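Tracker > Skasow > Simulation tasks > Ticket 1089

Success rate drops after update of object assets (bathroom tasks)

Reported by: Haiyan Zhong
Assigned to: Joris Hoekstra
Priority: high
Opened: 26 Jul 2018

Haiyan Zhong:
After I changed to the new asset package, the policy for the task "put the roll on the tank" has a success rate of 42 percent. With the old package it was 82 percent. The weights are the same, the random seeds are the same, and I evaluate with the same 132 start positions. I did not train again. Please tell me if I should go back to the old package, because Cuiping needs the numbers for the comparison table.

Joris Hoekstra:
Can you check which version of the success test is loaded? It is printed in the first lines of the log. Please also send me the list of failed episodes.

Haiyan Zhong:
The log says that the test is the same as in May. I attach the list. I replayed ten of the failed episodes slowly, and in seven of them I would say that the robot has done the task correctly. The roll is standing on the tank lid when the episode ends, but it is still counted as a failure.

Joris Hoekstra:
Then I think the policy is fine and the test is wrong. The test has two conditions: the roll must have contact with the lid, and the center of the roll must be inside a height window above the lid. Maybe the new roll has its origin at another point. Abdelkrim made the conversion, so I add him here.

Abdelkrim Ragab:
Yes, I confirm this. In the old package the origin of the roll was in the middle of the body. In the new one it is at the lower end, as for all objects which we exported with Trevia. The height window was written by hand for the old origin. When the roll is standing, the measured point is now too low and falls outside the window. When it is lying on its side the value can still be accepted, and this explains why not all episodes fail.

Haiyan Zhong:
I compared the poses for one of the disputed episodes.

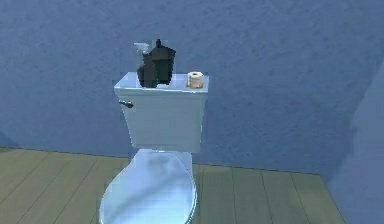
The height value for the roll is wrong in the result file, but the final placement is good in my opinion. The roll stands upright on the right end of the tank lid, with free space between it and the spray bottle and the black canister, so a collision with these objects does not explain the failure label. I have the same opinion for the other six episodes.

Joris Hoekstra:
Thank you, this is clear. I changed the test so that it uses the center of the bounding box and does not read the origin anymore. The fix is in build 3392. Please run the full evaluation again and do not change the window by hand.

Haiyan Zhong:
With build 3392 I get 81 percent on the same start positions. For me the small difference is acceptable. I will write the build number in the table for Cuiping.

Preben Frandsen:
Before we close it, somebody should check the soap task too. It has a height window of the same kind.

Joris Hoekstra:
I opened a separate ticket for the soap task. Closing this one.

Status: resolved

Related tickets
Soap task: height window depends on object origin
Trevia export: origin at lower end of object
Zomstead scenes load without wall texture
Contact sensor reports two contacts for one object
Evaluation log does not print the asset package version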